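Getting back on wheels at 70: a morning at Flonby

The kettle had only just boiled when she started telling me about her ankles. "They were like wet string," she said, pushing the biscuits across the counter. "I'd stand up, feel both feet roll inwards, and sit straight back down again. My grandson thought it was the funniest thing he had ever seen."

She runs the fitting side of Flonby, the little skate shop at the bottom end of Clellham, and she has been doing it for 13 years, most of them happily. I had come in one Friday before opening time to ask how a woman who first put on a pair of inline skates in her late fifties ended up being the person half the town goes to for boots, and I am afraid we were still talking when the lunch customers arrived.

It began, she told me, with a bad pair. They came from a car boot sale, two sizes too big, and she wore them with walking socks. "I thought that was how it was supposed to feel. I thought skating hurt and you put up with it, like a new pair of school shoes." She went up and down the lane behind her house for most of one August before a neighbour took pity on her and sent her to the shop, where the man who owned it then had her stand on a sheet of paper and drew round her feet with a pencil.

She still does it that way. I had my own feet drawn, and learned that I have been buying my shoes too short since I was at school, and that my left foot is the longer one. She was very kind about it.

"People want to talk about wheels," she said. "They come in having read all sorts, and they want to know about 80s and 90s and whether they ought to have three big ones or four small ones. And I do love talking about wheels, I could go on all day! But if your heel is lifting in the boot you could have the best wheels in the world and you'd still be fighting them." 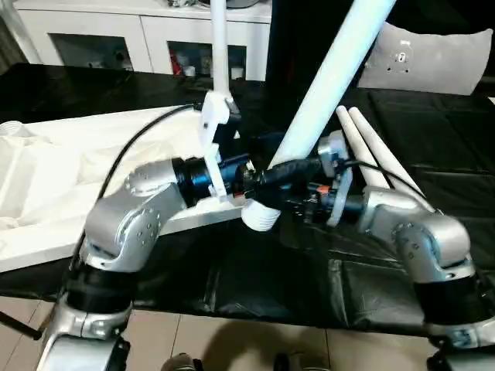
So she starts with the heel. You put your foot in, knock the back of the boot on the floor a couple of times, and do it up standing, with your knees a little bent. Your toes should just brush the end when you are upright and come away from it when you bend. Then she makes you stay in them for a quarter of an hour, which feels like an age when there are people looking at jumpers behind you, and she asks you where it rubs.

The boots she reaches for most are the Bennani ones, a fairly soft model with a tall cuff. She skates in them herself and reckons she has done almost 3,000 miles in her current pair, with new bearings every spring and a liner she has patched twice with tape. "They look dreadful," she said, with some pride. "I wouldn't let a customer see them."

I asked about stopping, because it is the thing that has always put me off. She laughed and said it puts everyone off, and that she spent her first year aiming for grass. These days she teaches the heel brake before anything else: one foot forward, sit back a bit as if there were a stool behind you, lift the toe and wait. "You have to wait for it. Everybody stamps. If you stamp, you wobble, and then you stop trusting it."

This summer she turned 70, and her present to herself was a trip to Nendach to skate the long path by the river with two old friends. They took sandwiches and went at what she called a chatting pace, and were overtaken by a good many children. It rained on the last afternoon and they walked the rest in their socks.

Would she go back? "Oh, next year, I hope. There's a café halfway along that does a plum cake, and we got there ten minutes after they'd sold the last slice."

She had a customer by then, a tall lad with a pair of skates in a carrier bag, and she was already looking at his feet.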